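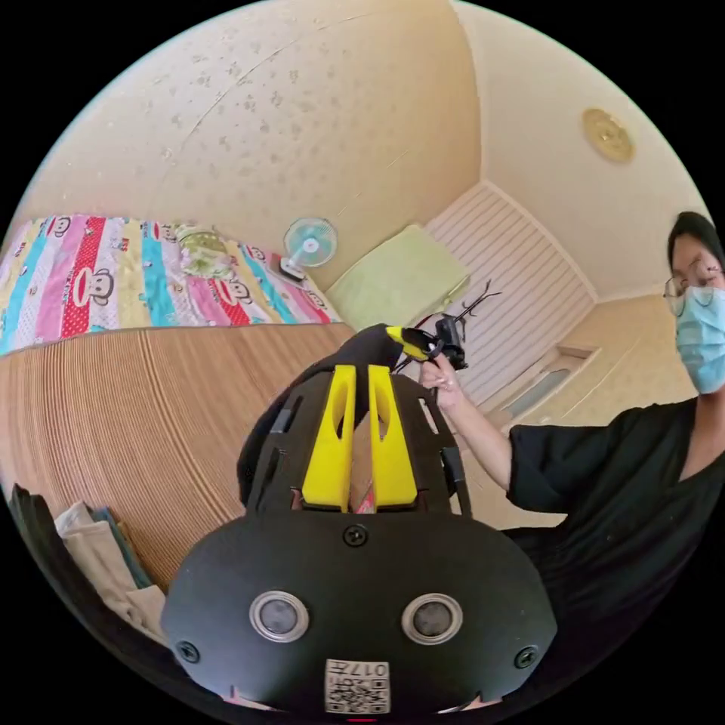 Bedroom, Brilov House: striped quilt, woven bamboo mat and folded clothes.

Small Rooms: Bedding, Clothing and Storage

Cindbridge Residential Services

Gallery 2 of the Small Rooms series

Cindbridge Residential Services manages 247 furnished rooms at its Brilov House and Huerta Court properties. The Small Rooms series presents rooms as residents live in them, with their own bedding, clothing and household goods. Earlier pages in the series covered kitchens and shared entries. The present page is concerned with the bedroom, and in particular with the sorting of textiles at the change of season.

The quilt in the opening picture has stripes in pink, red, turquoise, yellow and white, printed with cartoon monkey faces. Bedding of this kind belongs to residents. The residence supplies the bed, and residents are asked to bring quilts, sheets and pillows suited to their own needs. A quilt of a single-bed size fits all beds at Brilov House; larger quilts may be used, provided that they do not trail on the floor.

Woven mats are permitted in every room. They should be lifted and swept under once a week, and aired by an open window when the weather allows. Mats should be rolled for storage, never folded, as a crease in the weave does not come out. Damaged mats may be left at the ground-floor collection point on Thursday mornings.

Clothing kept in stacks at floor level should be moved to a shelf or cabinet before the floor is washed. Residents who lack shelf space may borrow a storage box from the linen room, subject to availability.

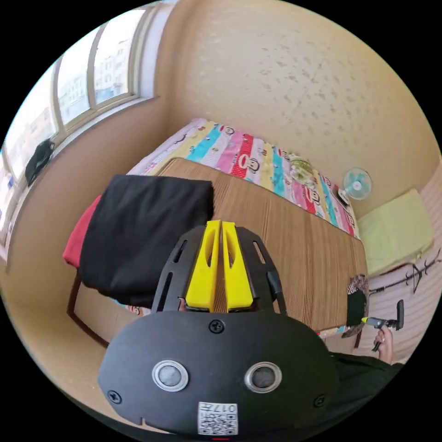
The bed by the windows, with quilt, corrugated cardboard and folded fabric.

Beds at Brilov House have wooden frames and stand in a corner wherever the plan of the room permits. The arrangement leaves the largest possible area of open floor, which residents of the smaller rooms have consistently asked for. It also brings the bed close to the windows. Daylight is helpful when clothing is being checked for stains and loose seams, and many residents use the bed as a sorting surface for that reason.

Corrugated cardboard has many uses in a small room. A flat sheet gives a firm surface for folding, and may be cut down to line a drawer or to separate layers in a storage box. Clean sheets of cardboard are kept beside the linen room and may be taken without charge. They should be flattened and returned to the recycling area when no longer needed — cardboard may not be left in corridors or on stairs at any time.

Clothing may be hung at the window for short periods. It should hang inside the room, and the window should remain free to open and close. Adhesive hooks are allowed on panels and doors. Nails and screws are not, and the cost of repairing the plaster will be charged to the resident.

Small fans are permitted in all rooms. A fan should stand on a level surface with its cord clear of quilts and blankets, and should be switched off when the room is left. Fans put away for the winter should be dusted first and stored upright.

Seasonal bedding store

The Dresico Fund supports a seasonal bedding store at Huerta Court, where residents of both properties may deposit winter quilts and blankets over the summer months. The store holds around 600 items. Bedding must be clean, fully dry and packed in a closed bag labeled with the room number. Clear bags are preferred, as the contents can be checked without opening them.

The store accepts bedding until the end of May and returns it from the last week of September. Residents who need an item sooner should give the linen room two working days' notice. Collection takes place between 4 p.m. and 6 p.m., and the receipt issued at deposit must be shown.

Further pages

The next page in the series is devoted to desks and study corners at Huerta Court and will be published in August. Printed sets of the Small Rooms pages are available at the reception desk of each property. Residents who wish to have a room included may leave a note at either desk, giving the room number and a suitable time of day for a visit of 30 minutes.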